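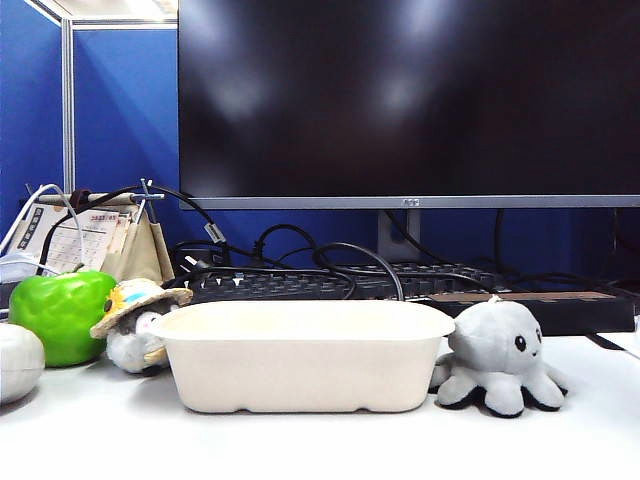 Nutska says it will believe in the no-wait dinner when it has eaten one. The neighborhood dining newsletter, which printed our opening notice in July, added that every new restaurant in Kedel has made the same promise and most of them still hand you a buzzer.

Fair enough. We have our own doubts, and this release sets them out along with the news.

FOKA GRILL TO TRY TIMED SEATINGS AT ITS KEDEL LOCATION

KEDEL, Aug 2, 2023 – Foka, the tabletop grill restaurant owned by Kontogiannis Restaurants, will start taking bookings for timed seatings this month. Guests pick a slot, sit down at the start of it and have the table for two hours. The grill is supposed to be lit before they arrive.

We say "supposed to be" on purpose. Timed seatings look good on paper. They also depend on people showing up when they said they would, and on a kitchen that doesn't fall behind by the second round. Neither is a safe bet on a busy night.

The reason for trying is simple. In July, Foka served 738 parties, and 148 of them filled out the comment card left with the check. The most common complaint was the wait at the door. The food did better, though the garlic rice was called bland often enough that the recipe has been changed. Comment cards are a poor way to learn anything, as people who are happy mostly go home, but the line on the sidewalk was hard to argue with.

Walk-ins will still be seated at the counter. There is no booking fee and no deposit. Kontogiannis looked at charging one and decided that asking for money up front, for a system that may not work, was a bit much.

The menu stays the same apart from the rice. The onion volcano also stays, over some objections from the kitchen, where it is seen as a waste of a good onion.

The trial ends after 800 booked seatings. If waits are no shorter by then, Foka will go back to the old list at the door and say so in another release. No other Kontogiannis location is part of the trial, and there are no plans to add one.

Bookings can be made by phone or at the host stand during dinner hours. Online booking has been promised to us by a vendor – we'll announce it once we have seen it run.

Media contact: Press desk, Kontogiannis Restaurants, Kedel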